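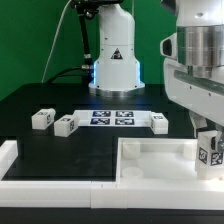 The two arms at the club table. Three cubes wait near the marker board and one is in the gripper over the tray.

News from the Gunen Robotics Club

Dear parents, members and friends of the club,

Our autumn group has now passed the middle of its programme, and I was asked to write a little about the sorting task, as many of you hear about it at home and not all of you understand what the children mean when they say "the cube is lost again". I will try to explain it in simple words. English is my third language, so please be patient with me.

The task comes from the Drultetti school competition, where our club takes part for the second time. In the rules there is a section called "two hands". A team must bring marked cubes from the open table into a tray, and the two arms must share the work. The team is not allowed to touch anything after the start signal. If a cube falls outside the white border, it stays there and it counts as a missing cube. One run may last 548 seconds, a strange number, and we wrote to the organisers to ask where it comes from. We have not received an answer yet.

Every cube has black and white tags on its faces. A tag is a kind of square code, and the computer knows which code belongs to which cube. When it sees a tag, it can calculate where the cube is and how it is turned. The flat board between the cubes has four tags. It never moves during a run, and we use it as our zero point. All positions are measured from there. Last year we did not have such a board. We measured everything from the corner of the table, and when somebody leaned on the table between two runs, all our numbers were wrong and we needed half an hour to find out why.

The program is written by the older group, who call it Museck. I have asked three times what the name means and I got three different explanations. Museck has a part for looking, a part for planning and a part for moving, and each part belongs to two pupils. This worked well until September, when the planning pupils decided to change the direction of one axis and forgot to inform the moving pupils. The arm then went very politely to the wrong side of the table. Since that afternoon we have a paper notebook next to the keyboard, and every change must be written in it by hand, with initials. At first there were complaints about the paper. Now there are 26 pages filled and I see that they read them.

The biggest difficulty at the moment is the tray. On the open table there is enough place for the fingers on both sides of a cube. In the tray there are low walls and short pegs, and a cube that is let go one centimetre too early can land on a peg and lean there. The rules say that a leaning cube gives half of the points. The younger pupils have made paper drawings of the tray in real size and they try all the positions with a cardboard gripper before anything is sent to the arm. I find this a very good habit and I hope we will keep it also next year.

The second difficulty is the order of the cubes. It is natural to take the nearest cube first, but then the arm sometimes covers the tags of the next one, and the program has to wait. One group wants always to begin with the cube that is most alone. Another group wants to begin with the two that lie close together, while there is still much time on the clock. We have agreed that both groups will make 30 runs with their own method and write down the results in the same table. I do not want to say here which method I prefer, as the pupils read this newsletter too.

In the competition hall the light will be different from the light in our room. The Softić workshop has kindly lent us two lamps on stands, so that we can practise with strong light from the side. With the first lamp switched on, the program lost a cube which was lying directly before it. We changed the exposure setting and it became better, but it is not solved. If somebody among the parents has experience with photography, we would be very glad for one hour of your time.

Some practical things. The evening sessions begin at 17.30, and the door is closed at 17.45. Please send the children with tied hair and without long scarves, also when it is cold. Phones stay in the box at the entrance. Pupils who have not yet signed the safety sheet may watch and may program, but they may not stand inside the yellow line when the arms are switched on. We have blank sheets in the club room.

The cost of the journey to the competition is over 4000 crowns for the whole team, with the bus and one night in the hostel. Part of it is paid by the school, and for the rest we will sell cakes at the December market. A list for the cakes hangs beside the door. Please write also if there are nuts inside.

At the end of November there will be an open evening where the pupils show the complete task and answer questions. Small brothers and sisters are welcome. The exact date will come in the next newsletter, when the hall is confirmed.

With friendly greetings,
the leader of the Gunen Robotics Club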